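2023-10-16
Finish notebook, bench 2. Entry: T. Hinds

Indoor humidity and joint movement, continued from last entry. Hisel logger moved off the window side, where it was reading high in the mornings. Jolene Bolger wants numbers before the heating goes on in November.

Test pieces: 18 flat-sawn strips, end grain sealed on half. All cut from the same board, stored flat on stickers. Width taken with the digital caliper at the pencil line, never at the ends. Strip 11 has a check near the line and is out of the set.

Wide solid panels move across the grain and hardly at all along it. A pair of leaves doubles the problem at the meeting seam, so the gap has to be set for the wet end of the year.

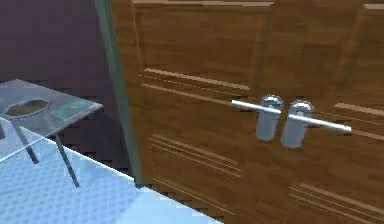 Wood-grain double doors, lever handles at the meeting seam.

Rhys Kingi asked if the Cokomik sealer could go on one face only. No. Unequal uptake cups the panel. Both faces, same number of coats, same day.
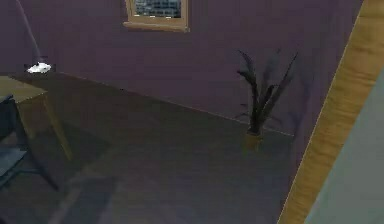 Logger placement needs a written rule. Last month's readings were taken wherever there was a free shelf, and two sets can't be compared. Glass runs cold and pulls the local reading up, and a plant gives off moisture of its own. A place like the one with the spiky-leaved pot on the floor against the purple wall is a poor spot on the second count. Use an inside wall at chest height, clear of vents.

Logger interval set to 3 minutes. First run gave 341 readings before I pulled the card. Clock was slow against the wall clock; corrected in the sheet, raw file left alone.

Painted work: film build slows the exchange but does not stop it. Drawer fronts bind at the sides first. Ebony Brunton planes to fit in summer and gets a loose drawer in winter. Better to leave the clearance and accept it.
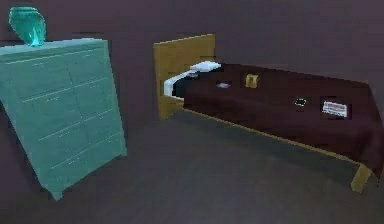 Teal chest, drawer fronts in two columns.

Fatix wax on the runners, thin coat, buffed. Check again after the heating has been on for a week.

Tables: top fastened with slotted buttons, screws not driven hard. Elsie Mudgway glued one top straight to the rails and it split along a glue line. 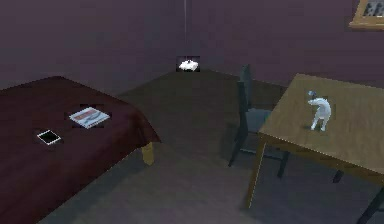 The replacement top is in clamps now. Slots cut long in the end rails, short in the sides, center button fixed so the movement splits evenly both ways.

To do: weigh strips 1 to 10, reseal ends on strip 4, order caliper battery, copy sheet to Jolene.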